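Betreff: Re: [Lim-Liste] Entwurf der Stellungnahme zum Abzug aus Tinora

Liebe Carolina, liebe Mitlesende,

danke für den Entwurf. Ich habe ihn zweimal gelesen, einmal am Abend und einmal heute um sechs Uhr früh, und ich antworte lieber schriftlich, weil ich am Telefon auf Deutsch zu schnell werde und dann Fehler mache. Bitte korrigiert mich, wenn ein Ausdruck nicht passt.

Carolina Guerreiro schrieb:

> Hallo zusammen,
>
> anbei im Text der Entwurf, wie am Donnerstag besprochen. Ich
> schlage vor, dass wir drei Punkte fordern: erstens einen
> veröffentlichten Zeitplan für den Abzug der Beobachtermission aus
> Tinora, zweitens eine Zusage für die Ortskräfte, drittens die
> Übergabe der Wachprotokolle an die Bezirksverwaltung in
> Pukusbridge.
>
> Bei den Zahlen bin ich unsicher. In der Presse steht, dass
> 2.900 Ortskräfte betroffen sind. Die Mission selbst spricht nur
> von 872 Personen mit laufendem Vertrag. Welche Zahl nehmen wir?
>
> Außerdem: Bujar, du warst doch selbst dort. Ist der Satz über
> die "weitgehend beruhigte Lage" aus deiner Sicht haltbar?
> Ich möchte ihn eigentlich streichen, aber zwei Leute haben mir
> geschrieben, dass wir ohne ihn zu negativ klingen.
>
> Rückmeldungen bitte hier über die Liste, nicht privat.
>
> Grüße
> Carolina

Zu den Zahlen. Meiner Meinung nach sind beide richtig, sie zählen nur Verschiedenes. Die 872 sind die Menschen, die heute einen Vertrag haben: Dolmetscher, Fahrer, Wachleute an den Toren, auch das Personal der Küchen. Die 2.900 sind alle, die seit Beginn der Mission irgendwann beschäftigt waren, und ich nehme an, auch die Leute von den Subunternehmen. Als ich in Tinora gearbeitet habe, bekam man einen Vertrag für sechs Monate, und danach war oft Pause. Wer zufällig in der Pause ist, kommt in der kleineren Zahl nicht vor. Für die Nachbarn im Dorf macht das aber keinen Unterschied, sie wissen genau, wer durch das Tor gegangen ist.

Ich schlage deshalb vor, beide Zahlen zu nennen und den Unterschied in einem Satz zu erklären. Wenn wir nur die große nehmen, wird man uns antworten, sie sei übertrieben, und dann sprechen wir nur noch darüber.

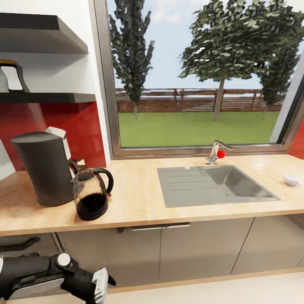 Zu dem Satz über die beruhigte Lage. Ich würde ihn ebenfalls streichen. Zwischen Tinora und dem Fluss war es in meinem letzten Jahr tatsächlich ruhig, das muss man sagen. Die Straße nach Burnden war dagegen an manchen Wochen drei oder vier Tage gesperrt, und es kam niemand, um uns den Grund zu sagen. Wir haben es von den Lastwagenfahrern erfahren. "Weitgehend" ist ein Wort, das jeder so verstehen kann, wie er möchte. Wenn die zwei Kollegen einen freundlicheren Ton wünschen, könnten wir anerkennen, dass der Waffenstillstand im Tal von Lim seit März hält. Das ist überprüfbar, und die Mission hat daran einen Anteil.

Mit den Wachprotokollen habe ich ein größeres Problem. In diesen Protokollen stehen Namen. Nicht nur Namen von Soldaten, sondern auch von Personen, die am Tor etwas gemeldet haben, zum Beispiel ein Auto, das sie nicht kannten, oder Fremde im Haus eines Verwandten. Ich habe selbst viele solche Gespräche übersetzt, bei einem einzigen Dienst waren es einmal 25. Wir haben den Leuten gesagt, dass ihr Name in der Mission bleibt. Ich weiß nicht, ob wir das versprechen durften, aber wir haben es gesagt, und ich war die Stimme, die sie gehört haben.

Wenn die Protokolle nun vollständig nach Pukusbridge gehen, liegt das alles bei einer Verwaltung, die nach der nächsten Wahl vielleicht ganz anders besetzt ist. Ich möchte niemandem dort etwas unterstellen. Trotzdem bitte ich, den Punkt drei so zu ändern:

"Wir fordern, dass die Wachprotokolle der Mission gesichert und vor einer Übergabe von einer unabhängigen Stelle geprüft werden. Angaben, aus denen sich die Identität von Auskunftspersonen ergibt, sind zu schwärzen."

Ob "Auskunftspersonen" das richtige Wort ist, weiß ich nicht. "Informanten" möchte ich nicht schreiben, das klingt im Deutschen wie bei der Polizei und in Tinora ist es ein gefährliches Wort.

Zum Zeitplan habe ich nur eine Kleinigkeit. Im Entwurf steht, dass der Abzug "geordnet" erfolgen soll. Das verspricht die Mission ohnehin. Wichtiger wäre für mich, dass die Ortskräfte das Datum mindestens drei Monate vorher schriftlich bekommen, und zwar in ihrer Sprache. Beim Lager in Burnden haben 67 Beschäftigte durch einen Aushang erfahren, dass am Monatsende Schluss ist. Der Aushang war auf Englisch. Ein Fahrer hat ihn abgenommen und mir nach Hause gebracht, damit ich ihn vorlese.

Noch zwei Fehler, die ich gefunden habe: Im zweiten Absatz steht "die Mission haben", und der Bezirk heißt in der Überschrift anders als im Text. Den Absatz über die Finanzierung habe ich nicht geprüft, davon verstehe ich zu wenig. Vielleicht kann ihn jemand anderes ansehen.

Unterschreiben werde ich gern, mit vollem Namen. Sollte der Punkt drei aber bleiben, wie er jetzt ist, bitte ich darum, mich von der Liste der Unterzeichner zu nehmen. Am Donnerstag kann ich erst ab 19 Uhr dabei sein, vorher habe ich Dienst.

Mit freundlichen Grüßen
Bujar Dimitriou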